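Bevstead Notes: Contact Thresholds in the Socket Release Planner

Posted in June. Filed under: planning, control, tooling

The release of the planner that we put into service at Bevstead this spring contained one change that has drawn more correspondence than the rest of the update put together. I refer to the decision to take the contact threshold out of the motion planner and place it in the controller. The purpose of this post is to set down why the change was made and what it has required of the people who maintain the code.

Under the previous arrangement, the planner produced a complete path for the arm, including the last few millimeters before contact. It also decided how much force would count as having arrived. The controller followed the path and reported back. This worked well on flat fixtures. It worked poorly on server boards, where the space near the processor is crowded and the height of any given part may differ from the drawing.

The planner now ends its path at a standoff point. From there the controller moves the arm at low speed along a single direction and stops when the measured force passes a limit. The limit is read from the task file and may be different for each step. The planner is told only that contact was made, that it was not made, or that the arm ran out of permitted travel. These three results are logged with a time and the joint positions.

The test set for this work holds 192 recorded approaches, all made on boards supplied through our Amcombe office. Each is replayed in simulation before a new version is accepted. A full replay takes about 700 seconds on the shared machine, and it is run each night at 2 a.m. so that the results are ready when staff arrive.

Perception was left largely as it stood. The wrist camera supplies a view of the socket, and the software fits the outline of the retention frame to the stored model. The corners of the frame are of more use for this than the surface of the processor, where paste residue produces edges that have no counterpart in the model. We had at one time considered masking the heat spreader altogether. The present version gives it a low weight and leaves the rest to the fit.

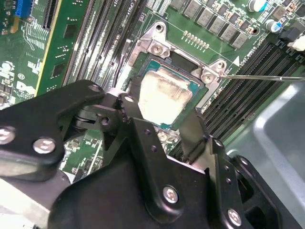

Yu-na Maeng wrote in reply to the draft of this post that the fit should not be trusted at all once a tool enters the view. A driver shaft lying against a corner screw, she pointed out, offers the software a long, straight, bright edge exactly where it is looking for the edge of the frame, and a confident wrong answer does more harm than a missing one. She asked that the pose be frozen at the standoff point and not updated until the tool has been withdrawn.

I have accepted the first part of this. The pose is now frozen at standoff by default. I have not accepted the second part in full, as some steps in the Tuhumury task files move the tool between corners without a full withdrawal. For those steps the operator may call for a new fit by hand, and the log records that it was requested.

Persons who maintain their own task files should note the following. The field formerly called "arrive_force" is no longer read by the planner. It must be moved into the step block and renamed "contact_limit". A file that still has the old field will load with a warning and will use the default limit, which is low. The conversion script is in the tools folder and does not alter comments. Issue 2708 in the tracker covers a fault in that script when a step block is empty, and a correction is under review.

The Senomville group has asked whether the standoff distance may be set for each step as well. It may not at present. The distance is fixed at 4 mm for the whole task, and the planner checks for collisions on that basis. Changing it would mean running the check again for every step, and I should like to see the timing figures before agreeing to that. Comments on this point are welcome below or by the usual address.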